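Stoklow Bench Guide – Section 4: Laying out the parts 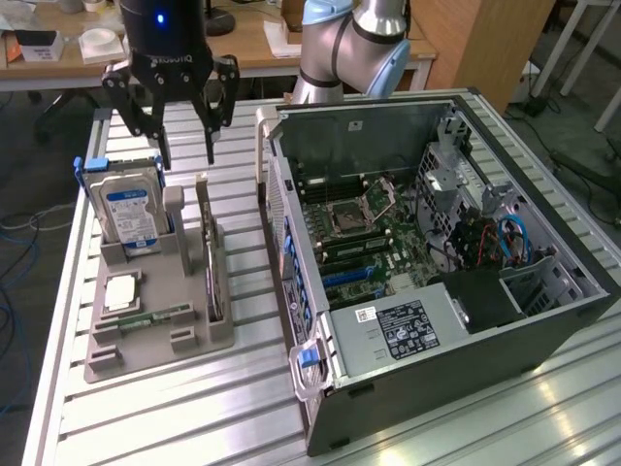

Fig. 4. Parts in the tray, case on its side with the panel off.

1. Lay the tower on its side on the bench and take off the side panel. Put the panel somewhere you won't kneel on it.

2. Set the parts tray to the left of the case.

3. Stand the hard drive upright in its holder at the back, handle tabs at the top. It will go in the other way up, and you will regret it.

4. Put the processor in the square pocket, metal lid upwards.

5. Lay the memory module in the long slot beside it. Hold it by the edges.

CAUTION: The processor pocket is not a coaster. The Brerkthorpe workshop has tested this on our behalf.

Note: Screws have no pocket of their own. Use a saucer – they will find the floor soon enough without help.

6. Check the tray against the packing list before fitting anything. For the Vorwood case, see page 65.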